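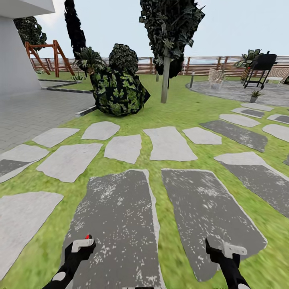 Garden path level in the simulator, both grippers open over the two dark slabs.

Thread on a fault that cost us most of November. Posting it in case anyone else is running two arms over uneven ground in sim and getting contact readings that make no sense.

The job is simple on paper. The arms come in low over the path, touch down on a stone, lift, move to the next. We use it to test the contact stop, the bit of code that halts an arm when it meets something solid. The garden is one of the Skirkine outdoor levels. Stones, grass, a patio with a barbecue at the far end.

We ran 1,215 touchdowns overnight. In 405 of them the contact stop came in late. The arm carried on pushing down after the fingers had met the stone, and the log said everything was fine.

Late by 59 milliseconds in the worst case. In a simulator that costs you nothing. On a real arm with a hand underneath it, that is an injury. So we stopped all work on the hardware the same morning and left it switched off until we knew more.

First guess was the gripper model. We had changed the finger shape the week before, so we put the old one back and ran it again. Same fault.

Second guess was the physics step. Halved it. The run took twice as long and the fault stayed.

Third guess was mine and it was the turf. I thought the fingers were catching the grass between the slabs. I spent two days on this and I was wrong.

What we should have done on day one was sort the failures by stone. When we did, every late stop was on a dark slab. The pale ones were clean.

Colour has nothing to do with contact, so that looked mad for an afternoon. Then someone opened the level file. The dark slabs had been added later than the pale ones, and whoever added them had left their collision shape 29 mm lower than the surface you see.

So the fingers went through the visible top of the stone, kept going, and met the solid part further down. The stop code fired when it felt contact, as written. Our timer started from the visible surface. Hence "late".

That would be a dull ending, a bad asset and nothing more. But the log should have caught it. Height and contact disagreed on 405 touchdowns and the checker passed all of them.

The checker is the Naler one and we had it set to compare the two arms with each other. Both arms were over dark slabs at the same time, both were wrong by the same amount, so they agreed. That setting was ours, from an older job on a flat table.

Changes made: the checker now compares each arm with the level geometry as well. Any mismatch over 5 mm ends the run. Collision shapes are drawn over the top of the scene by default — ugly, but you see it straight away.

Hardware went back on after a full rerun with no late stops. We kept the slower approach speed anyway.

Still open: the same slabs are used in the Bhuiyan courtyard level and I haven't checked that one. If you use it, look at the dark stones before you trust your numbers.

Fixed level file is in the Lilteck shared folder, under garden. The old one is still there with "bad" in the name. Please don't delete it, we use it to test the checker.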